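4.2 Installing the angle of attack sensor kit

The Zorkus sensor kit adds a second angle of attack vane to training airplanes that left the factory with only one. With two vanes, the display unit can compare the values and warn the pilot when they disagree. Read the whole section before you begin, also if you have installed the older version of the kit.

Only a licensed mechanic may do this work. The person who signs the logbook must not be the same person who did the calibration in steps 9 to 12.

CAUTION: Switch off the master switch and disconnect the battery before you open any panel. The vane heater gets very hot within a short time and can burn your skin.

Before you begin

Check that the airplane is level from left to right and from nose to tail. Use the leveling points given in the maintenance manual of your airplane. The floor of the hangar is not a leveling point, even if it looks flat.

Check the part numbers on the vane, the cable and the display unit against the packing list. If one of them is different, stop and write to Satoretti customer support. Parts from the first series fit mechanically, but the connector is wired in another way and the unit will show a wrong sign: nose up is displayed as nose down.
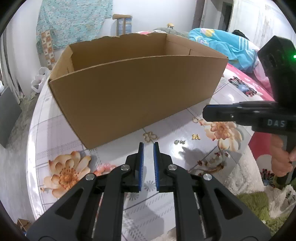
Keep the protective cap on the vane until step 9. The shaft of the vane turns on very small bearings, and a light push from the side is enough to damage them. Such damage is difficult to see afterwards, so a vane that was dropped must be returned.

Mounting the vane

1. Remove the inspection panel on the right side of the forward fuselage.

2. Put the drilling template on the skin and align its two marks with the rivet line. Fix it with tape.

3. Drill the pilot holes. Remove the template and check the edge distance before you drill to the final size.

4. Deburr the holes from both sides and clean away all metal chips. Chips that stay inside the fuselage can reach the control cables.

5. Install the doubler plate on the inside and rivet it as shown in drawing 4-B.

6. Place the gasket, then the vane, and tighten the screws crosswise by hand. Use the torque value which is printed on the label of the vane.

Connecting the cable

7. Route the cable along the existing harness and keep it at least 3 inches away from any antenna cable. Fix it with clamps – cable ties alone are not enough in this area.

8. Connect the cable to port B of the display unit. Port A is for the original vane. Reconnect the battery, but leave the vane heater breaker pulled.

Note: If the two cables are exchanged, the unit will still start and will show no error. The warning lamp will then point to the wrong vane when there is a disagreement. Please mark both cables at both ends.

Calibration

9. Take off the protective cap and put the calibration fixture on the vane. The fixture must sit without play.

10. Switch on the master switch. Wait 30 seconds until the display unit has finished its self-test.

11. Open the menu SERVICE, then VANE B, then ZERO. Hold the vane at the zero mark and press ENTER.

12. Move the vane slowly to each mark on the fixture and write down the displayed value in the form at the end of this chapter. Do not copy the values from vane A. Each vane has to be measured, and a form with two identical columns will not be accepted.

13. Remove the fixture. Move only vane B by hand, away from vane A. The message AOA DISAGREE must come on. If it does not come on, repeat the calibration once. If it fails again, put the system out of service and place a placard on the panel.

14. Push in the heater breaker and switch on the vane heater for a short moment. Check that the current rises on the ammeter, then switch off. Do not touch the vane to test it.

Note: The kit gives information to the pilot only. It has no connection to the trim or to the autopilot, and it is not permitted to make such a connection.

After the installation

Send a copy of the signed form to Satoretti, attention Amrit Sandhu, and keep the original with the airplane records. Repeat steps 9 to 13 every 100 flight hours and after each repaint of the forward fuselage.

Section revised 9/3/26. Step 13 is new. In step 7 the clamp type was corrected.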